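Wednesday, June. Glaze bench, late afternoon.

Finally got back to the ash glaze! Batch three of the Cruickshank recipe, this time with Heidrun's sieved wood ash instead of the bag stuff, and it already feels better on the brush. I put it through the 60 mesh twice and there was still a bit of grit left in the cup, mostly charcoal I think (black, floats, smears when you rub it). Might wash the ash next time, though Heidrun reckons washing takes out all the interesting bits and I half believe her.

Water so far: 136 g on the small batch. Too thick at first, like custard, then I got impatient and it was nearly right. Write down the additions as you go, please, future me. I lost track of the second splash and had to re-weigh the whole jug.

Bisque went up to 900 with a 15 minute hold in the little Skeruvus kiln. Tiles rang nicely coming out, apart from two from the back corner that sounded dull and had a greyish tinge on one face. Bereket thinks the back element is getting tired. I think I packed that corner too tight. We've agreed to disagree until the next load, when I'll leave a gap and he can tell me he told me so.

Dipping: a count of three is plenty on these tiles. Four gave me a fat roll along the bottom edge that I had to scrape back, and I don't want that anywhere near the shelves. Sosina's stoneware tiles drink it up much slower, so hers got five and looked about the same thickness when I scratched through with a pin. Colour's no use as a guide at this stage, they're all the same dishwater beige.

Also tried a wax line across the middle of each tile to see the glaze against bare clay. Wax was old and lumpy. Tekle has a fresh jar but it's at his place.

Still to do: iron wash over half the tiles, numbers scratched on the backs (not pencil, it burned off last time!), and ask Desta whether her Zangate clay has any grog in it.

The finished tiles need somewhere better to live than the windowsill, as I'm forever knocking the good celadon one into the sink. I'd like each batch kept together with its recipe card, somewhere you can see it without opening everything. The clear plastic container with the blue-rimmed lid, the one sitting in the white wire basket, would do nicely for batch three, with a bit of felt in the bottom so nothing chips.

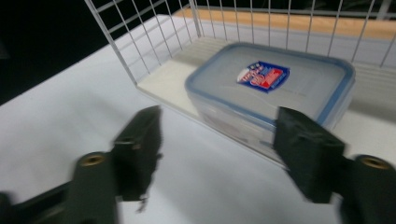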